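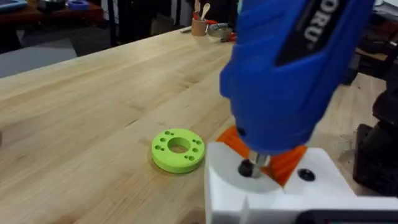 Handout for lab session 4: parts handling and screw fastening
Flotcombe robotics course, spring and summer group

In this session your group will work on fastening, the step where most student projects lose time. A screw that enters at a small angle will damage a printed part very quickly, and then the part must be printed again. Keep the bit vertical and seated in its recess before you press the trigger, as with the blue screwdriver over the white fixture. Parts which are waiting, like the green disk, lie flat on the bench and away from the tool.

Please read the whole handout before you come. Groups share one bench, and each group has 18 minutes for a trial.

1. Grasping

The ribbed fingers are flexible. They close around the part and take its shape, so you do not need much force. Begin with a low value for the grip and increase it in small steps. Write every value in your log sheet, also the ones that did not work. 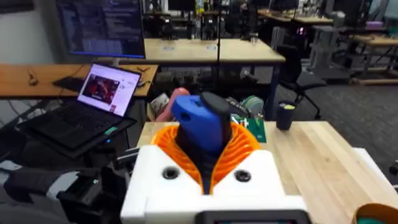 Fig. 2. Blue-and-black object held between the ribbed fingers.

Check three things before you move the arm: the part is in the middle of the fingers, the other arm is clear, and the laptop is outside the path. In March one group forgot the last point and we had to repeat 13 trials.

2. Wrist view

Use the wrist view to decide if the grasp is centered. If the part leans to one side, open, go back to the start position and try again. Do not correct it by hand while the motors are on.
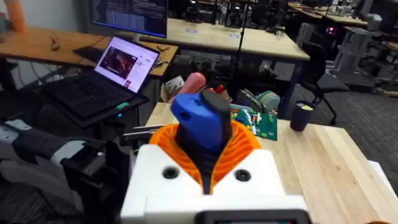 Fig. 3. Wrist view: the blue block sits in the center of the orange fingers.

Small objects may stay on the table behind the gripper, but then your planner must know them. The file for the Matlala exercise already includes a list of obstacles. You may change it.

3. Two arms 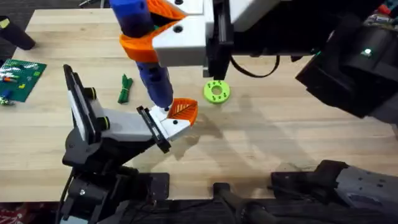

Page last changed: Tue 29 July

For the two-arm task, one arm holds the long blue cylinder and the other brings its gripper near the lower tip. Move only one arm at a time until both positions are confirmed. The speed limit in Jernuvum is set to 227 and should stay there for the first trial.

Hand in your log sheet and a short report (maximum 3,000 characters) before the next session.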